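Notebook entry, Sep 7, 2018
Film awards archive, Eltero project. Entered by E. Darwish.

The nominations index now holds 3,460 records. Of these, 1,099 were added since the July entry, mostly in the sound and costume categories. Vlastimil Hrnčiar has completed the second reading of the acting categories and found three duplicate entries, all caused by a film being listed under both its festival title and its release title. The duplicates have been merged under the release title.

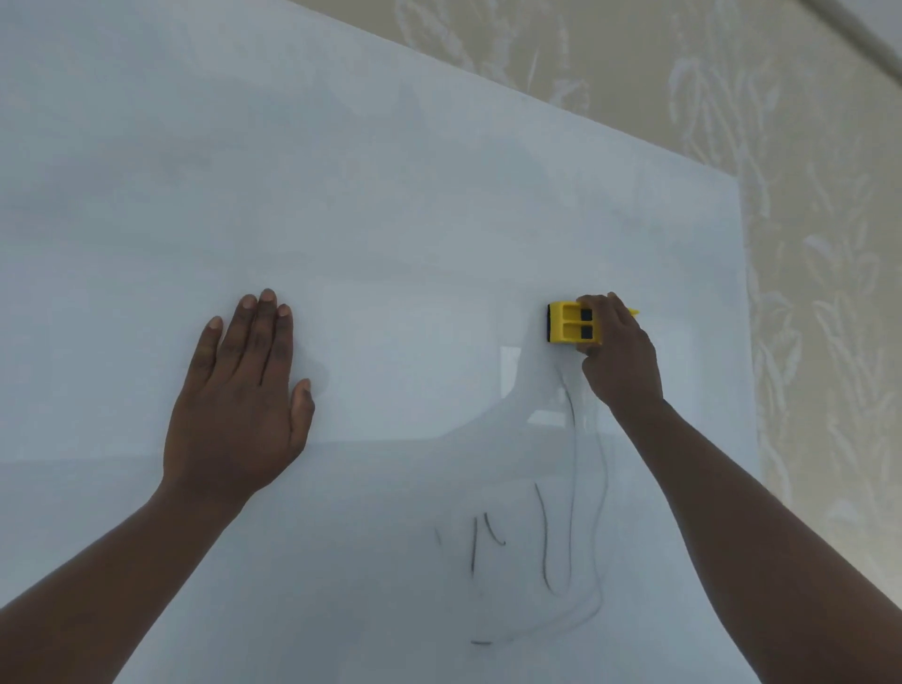 The rule for shared nominations remains unsettled. Druvow credits each nominee separately, while Mahasneh treats a shared nomination as a single record. Our totals will differ from one or the other whichever rule is adopted. Until a decision is made, shared nominations are to be entered once, with all names in the credit field - no exceptions for writing teams.

Withdrawn nominations are to be kept and marked W. They should not be deleted.

Outstanding: the Vandov press lists still lack the short film categories. V.H. to request them again and note the reply in this book.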